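Subject: Re: [cell-users] Gripper loses the middle after some weeks
To: cell-users list

Dear list,

Thank you for the many answers to my first message, and sorry for the long silence. August was very full for us at Farwood and I could work on the Trolotico cell only in the evenings, when the table is not needed by the other group. I promised to report what I find, so I do it now, also for people who will search the archive later.

For those who did not read the beginning: we have one arm over a flat table, with a two-finger gripper (the Kadel type, with the bolted jaws) and a small camera at the wrist. The cell handles packed food and drinks between baskets, trays and clear racks. It ran well since spring. Then it began to close beside the item, always to the same side. With a bottle you do not notice much, because the fingers push it to the middle. With a sandwich in plastic film you notice at once. One finger touches the film first, the sandwich turns in the basket, and the second finger presses on the crust.

My first idea was the camera, and I made the camera calibration again two times. It became better for one day and then it was worse. My second idea was the light, which I wrote about in my message before. I was wrong with both. I should have looked first at the bolts which hold the jaws on their brackets. The camera sees a part of them in every picture, and I looked over them for weeks to the food behind.

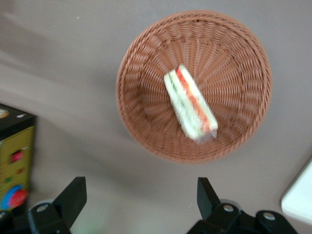
Haris Mirani wrote:

> Before you touch the calibration once more, please check the mechanical
> side. On our cell in Guerra we had the same complaint and we lost a lot
> of time in the software. It was one bracket which had moved on its
> seat. You can't feel it by hand when the gripper is open. Close the
> fingers on a gauge block with low force, then push each jaw sideways
> with your thumb. If one of them gives and the other does not, you have
> found it.
>
> Also I would not just tighten the bolt where it is. You will fix the
> wrong position for the next half year. Loosen both sides, clean the
> seats, close on the gauge, and tighten while it is closed. What do you
> use for thread lock, and when was it last renewed? Ours had none from
> the delivery.
>
> One more question. How do you route the cables at the wrist? If they
> pull when the last joint turns, you get a small error that depends on
> the angle, and this looks very much like a bad camera.

Haris, you were right about the bracket, and half right about the cables. I answer in order.

1. The jaw. I did your test with the thumb and the right jaw moved. It was a very small movement, I would say it was more a click than a play. I took off both brackets. On the right seat there was a thin layer of dried sugar syrup. We had a broken drink some time ago and I thought I had cleaned everything, but it had gone between the bracket and the housing. The left seat was clean. I wiped both with warm water first and only then with alcohol, because alcohol alone does not take the sugar away, it only makes it white.

2. The thread lock. There was none, same as in your delivery. I used a medium one, and I let it stand until the next morning before the first pick. Please do not use the strong one. A colleague did this on another tool and had to heat the bolt to get it out, which is not nice so near to a cable.

3. Centring. I closed the fingers on the gauge as you wrote and tightened each bolt a little on one side, then a little on the other side, and again. When I did one side fully first, the second bracket turned with the bolt. After this I measured from the flange to the fingertip, and I have now 155 mm on both sides. Before the repair the right one was shorter, but I did not write down the value, so I can't tell you the difference. It is a pity.

4. The cables. They are thin and they come out in loops on both sides of the gripper housing, with the connectors low. My loop on the left was too short. It did not pull in the normal working position, only when the last joint was turned far to reach the part of the table behind the rack. So the error had two causes and they were added to each other, and for this reason my calibration was good on one day and bad on the other. It depended on where I had put the items for the test! I made the left loop longer and fixed it at the forearm with a soft tie.

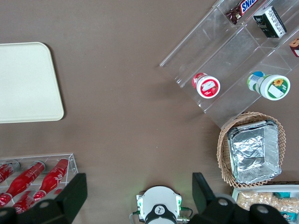
After the cables I did the camera calibration one last time, and only after everything mechanical was closed. I use now nine positions of the board, with the wrist turned differently in each one. Before, I used fewer and all with the wrist nearly straight, so the problem with the loop could not show itself. If your cell has only a short calibration routine, I recommend to add positions at the limits of the last joint, even if it takes longer.

Then I let it run. As a test I took only the items which were difficult: the sandwich in the film, small cups lying on the side, and bars in the clear rack. The cups roll when they are touched by one finger first, so for me they are the best test for the middle. The rack is still the most difficult. The walls are transparent and the depth from the camera is not good there, but this has nothing to do with the jaws, and I will write a separate message about it when I know more.

For the maintenance sheet I have changed the following:

- thumb test on both jaws, every morning before the first run
- flange to fingertip measured and WRITTEN DOWN, every 4,000 cycles
- brackets off and seats cleaned after any spilled drink, also when it looks dry
- cable loops checked with the last joint at both limits, after each change of fingers
- no new camera calibration before the points above are done

The whole work took me 8 hours without the waiting for the thread lock. Most of this was searching. With the sheet it should be a short job.

I still have one question for the list. The pads of our fingers are flat, and at the edge they begin to be polished from the bottles. Does somebody change the pads alone, or do you change always the complete finger? The manual of Kadel shows only the complete finger as a spare part, and the delivery time is long. If you glue your own pads, I would like to know which thickness you take and if you correct the closing width in the controller or leave it.

Haris, if you have still the drawing of your gauge block, I would be thankful for it. Mine is borrowed from the workshop and they want it back.

Kind regards from Farwood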